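4.2 Listing language and sale price

The claim that adjectives sell houses has a long run in the trade press and a short one in the data. Most of the studies we reviewed find that words such as "updated," "spacious" and "custom" go along with higher sale prices, and most then treat the words as if they had done some of the work. We doubt this. A house with a new kitchen is more likely to be called updated, and it is also more likely to sell for more. Unless the kitchen itself is in the model, the word simply stands in for it.

Our sample covers 1577 closed sales of detached houses in Mundside, all of them listed through the Clidance service. We kept the full remarks field for each listing, along with the tax record, the permit history and the final price. Listings with remarks of fewer than 47 words were kept in the price model but left out of the wording model, where a single adjective would have carried too much weight.

With lot size, floor area, age and school zone held fixed, the presence of at least one "quality" word is tied to a higher price, as others have found. Once permit history is added, most of that gap goes away. What remains is small and changes sign between the north and south halves of the town. We would not advise a seller to pay for it.

Two objections should be noted. Permit records miss a good deal of work, since many owners paint, replace counters or put in lighting without asking anyone. It is also possible that agents write better remarks for houses they already expect to sell well - in which case even the small gap we report is too generous to the wording. We have no clean way to separate these with the records at hand.
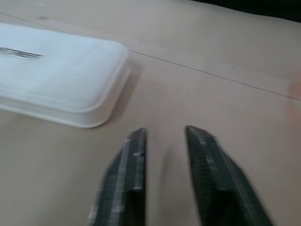 Figure 3. Gripper fingers and a white plastic container on a beige tabletop, with motion blur.

4.3 The Bakalis score

Several brokers in the area use the Bakalis score, which rates a listing from 0 to 200 on the basis of its text and the number of rooms it mentions. The score is sold as a guide to time on market. The seller's own material reports a strong fit, but it does not say how the test listings were picked, and our request for the list was turned down.

We scored our full sample and compared the result with days to contract. The link is weak. Nearly all of it comes from room mentions, which is to say from house size, and size was already in our model. Among houses of similar size the score told us very little, and in the lowest price band the higher-scoring listings took slightly longer to go under contract.

The Pradura revision of the score, released in April, adds a penalty for words in capital letters. Capitals are common in our remarks data ("FENCED," "MUST SEE," "NEW ROOF"), so the change moved many listings down the ranking. It did not improve the fit by any measure we tried. We see no reason to think that buyers are put off by capitals, and some reason to think the penalty reflects the taste of whoever wrote the rule.

None of this shows that remarks are useless. A buyer who needs a fenced yard will search for one, and a listing that leaves it out may lose that buyer early. That is an effect of stating a fact, though, and it should be tested as such. The studies that lump "fenced" together with "tasteful" in one index of listing quality cannot tell the two apart, and their headline results should be read with that in mind.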